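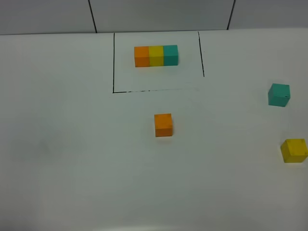 Chapter 4
Gathering Demonstrations

Katalin Fülöp and Kalkidan Gidey

A learning system that copies an operator can be no better than the examples it is given. Chapter 3 treated the policy as a function from observations to actions and took the training data for granted. The present chapter deals with how that data is produced: how a task is laid out, how each attempt is recorded, and how the records are checked before training starts.

The running task is row building with small coloured cubes. An episode begins with the loose cubes at chosen positions and ends when the operator marks it as complete or abandoned. The Balogh set, used in the exercises, holds 100 episodes, divided between 2 operators.

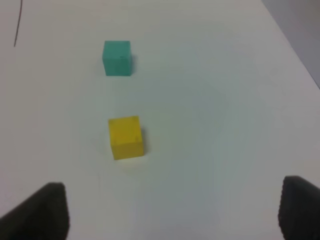 Camera placement decides what the policy can learn from. A fixed view keeps the whole layout in sight, but a small error in alignment may cover very few pixels. A wrist view moves with the tool and changes scale as it approaches. With the yellow cube nearer the open fingers and the teal one further off, the nearer cube takes up more of the image although the blocks are similar in size. The policy must therefore not treat apparent size as a property of the object. Section 4.2 returns to this point.

Start positions need equal care. Operators tend to repeat layouts they find easy, and the resulting policy fails elsewhere on the table. Section 4.3 describes a placement schedule due to Enikő Mészáros. Section 4.4 covers labelling, including the treatment of abandoned attempts, which should be kept and stored separately.

Readers should be familiar with the notation of Chapter 2.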